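Pladex Insertion Board: FAQ

What is in the kit?
One white task board with raised plates, a set of blue parts and a parts list. Arms and hands are sold separately.

Does it need a particular end effector?
No. Any hand that can close on a small peg will work.

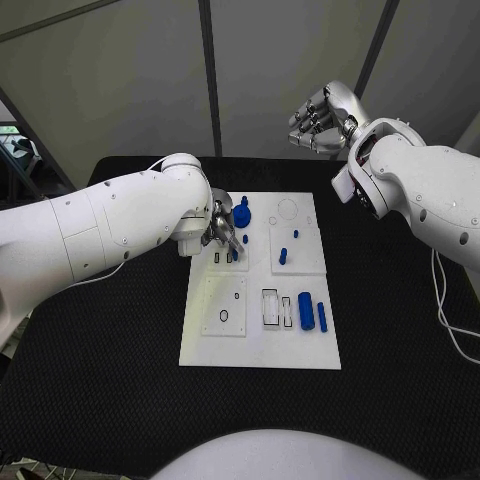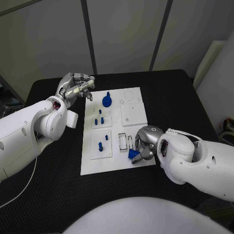

Pladex board on a black table, two-arm setup.

How long is a part rated for?
200 insertions. Replacement sets are order code 3975.

Can I return an opened kit?
Yes, within 14 days. Write to Halima Eze at Flumelham.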